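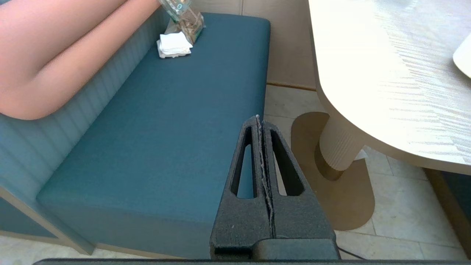

Coffee notes, May 2024

Right, quick one before I have to run out the door. I know this is supposed to be the tea and coffee blog and it's been all coffee lately, sorry to the tea people. There's one paragraph for you near the end.

The Lamitz beans came. A 526 g bag, odd size, no idea why, and it's a medium roast although the label reckons dark. Colour's more milk chocolate than anything. Bit of oil on maybe one bean in ten. Smelt like toast and dried apricot when I cut it open, which had me hopeful.

First cup: sour. Properly sour, lips-together sour. My fault, I'd left the grinder where it was for the last bag. Went two notches finer and it settled right down.

What I ended up with, for anyone who wants to copy it:

Plunger, the small one
30 g of coffee, ground medium
Water off the boil for a minute, filled to the line
Stir, lid on, four minutes
Press slow. Slower than that.

Second cup had the apricot, plus something like malt biscuits. Nice body. Goes a bit flat once it cools so drink up. With milk it's fine, sort of dissapears. I wouldn't waste it on a flat white.

Also tried it cold. Left it in the fridge overnight, strained it in the morning through a paper filter and got a cup and a half of the best thing I've had all month. Really sweet, no bite at all. Rosemarie Lenz left a comment ages ago telling me to do all my fruity beans this way and I ignored her. Rosemarie, you were right. Will be doing it again.

Grinder stuff. The Anolside is still going but the hopper lid has cracked again, same corner. I've emailed them. Glued it in the meantime, looks awful. If anyone has found a spare lid that fits please yell out, the shop only sells the whole top half and I'm not paying that.

Wiebke Hagedorn asked which burr setting I use for moka pot. 23 on mine, but mine's been apart and put back together by me so dont trust that number on yours. Start coarser and work down.

Tea, as promised. Finished the tin of smoky black that Gunther brought back in August. It's been open all this time and it's lost most of the smoke, what's left is pleasant, kind of raisiny, good with a bit of ginger cake. Two minutes in the pot and no more, three and it gets that dry furry thing on your tongue. I'd buy it again but a smaller tin, and I'd keep it away from the spices. There was definitely cumin in there by the end.

Next up is a washed one from Norkar, grown at 1,075 metres according to the card, and a decaf that Jarmo Riihimäki swears by. I've never met a decaf I liked so we'll see. Might do the two side by side if I get a free morning.

Ok, bus. Kettle descaling post is still coming, I've got the citric acid sitting on the bench and everything.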